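Countertop

A countertop, also called a worktop or bench top, is a flat horizontal surface which is fixed on top of cabinets, mostly in kitchens and bathrooms. It is used for preparing food, and also for keeping small things that the cook needs every day.

History

In older houses the cook worked on a free table in the middle of the kitchen. The continuous countertop became common when cabinets started to be made in standard sizes. The writer Graziella Valentini, who studied old apartments in Messina, found that many families kept the marble table also after the new cabinets were installed.

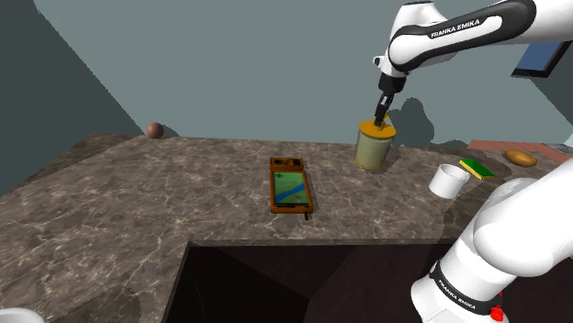 Materials

Natural stone is strong and resists heat well, but marble is sensitive to lemon juice and vinegar, which leave dull marks on it. Granite is harder and usually needs a sealer. Wood is warm to the touch and can be sanded again when it is scratched. Laminate is the cheapest choice in many countries, and it can be printed with the pattern of stone or wood.

Care

Stone is cleaned with a soft cloth and mild soap. Wooden tops are rubbed with oil from time to time. For marble, Valentini advises to wipe wine and coffee immediately, and to dry the place well.

See also: Backsplash, Kitchen cabinet, Kitchen sink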